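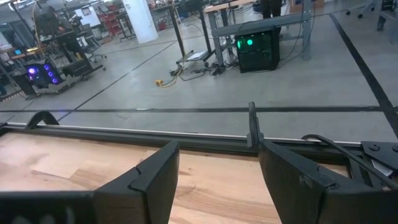
How do I keep the foam armor of my alien costume from cracking at the elbows?

Seal the foam with heat before you paint it, and use a flexible paint on every part that bends. Most cracks I have seen on Prernus costumes come from hard paint on soft foam.

Pass the heat gun over the piece with the hand always moving. The surface becomes a little shiny, and then it is ready. If you stay too long in one place, the foam shrinks and the shoulder will not match its pair anymore. Work with the window open.

For the elbow and the knee I use foam of 2 mm, also when the rest of the armor is thicker. Glue it in overlapping bands, like the tail of a shrimp. Put contact glue on both sides and let it become dull before you press.

Paint. Three thin coats of flexible primer, with a night between them. After this, acrylic color with a sponge. The guards of Mekonnen in the second season have a green that looks almost black on the screen, but in daylight it is much lighter, so please test it on a scrap first. Aušra Jankauskaitė mixes hers with a drop of brown and I like it better than mine.

Masks with latex

Wash the inside with lukewarm water and mild soap after each wearing. Dry it on a form, away from the sun. A little talcum powder inside keeps the latex from sticking to itself. Do not fold the mask in a suitcase. I did this in February and the forehead of my ambassador still has the line.

Spirit gum comes off with its own remover, and you must have patience. Oil also helps, but then the edge of the mask will not take glue next time unless you clean it well.

Storage

Hang the chest plate on a wide hanger. Helmets go in a box with paper inside, never newspaper, the ink moves to the white paint. My long Dremdale robe I keep rolled on a tube from the fabric shop.

Contact: Lionel Moulin, costume pages | © Mustham Fan Workshop | Back to top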